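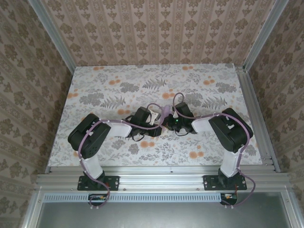 Une nappe enduite à fougères grises peut-elle tenir tête à un papier peint damassé beige ? Difficilement, et je le dis après huit semaines passées à regarder les deux tous les jours.

J'ai acheté la nappe Wakside, motif frondes et brindilles grises sur fond blanc, avec ses petits semis de points orange. Le site de Tadari en parle comme d'un imprimé « qui s'accorde à tous les murs ». Les miens sont à bandes verticales, damas brun et fleurs, et je ne trouve pas que ça s'accorde. Le blanc paraît froid à côté du beige, et les points orange, discrets sur l'écran, attirent l'œil dès qu'on entre.

La pose, maintenant. Les plis d'emballage ont mis 20 jours à disparaître, malgré le sèche-cheveux conseillé par la notice. La coupe est facile aux ciseaux, à condition de suivre le quadrillage du dos – le mien était imprimé légèrement de travers.

À l'usage, rien à redire sur le café. Le curry du dimanche, lui, a laissé une auréole jaune que le savon noir a pâlie sans l'effacer. Chandrasekhar Reddy, mon voisin de palier, a la même en version unie et frotte au bicarbonate. J'ai essayé : l'auréole est toujours là, un peu plus mate.

Les 4 000 lavages à l'éponge promis sur l'étiquette, je demande à voir. Si vos murs sont unis, pourquoi pas. Sinon, commandez d'abord l'échantillon.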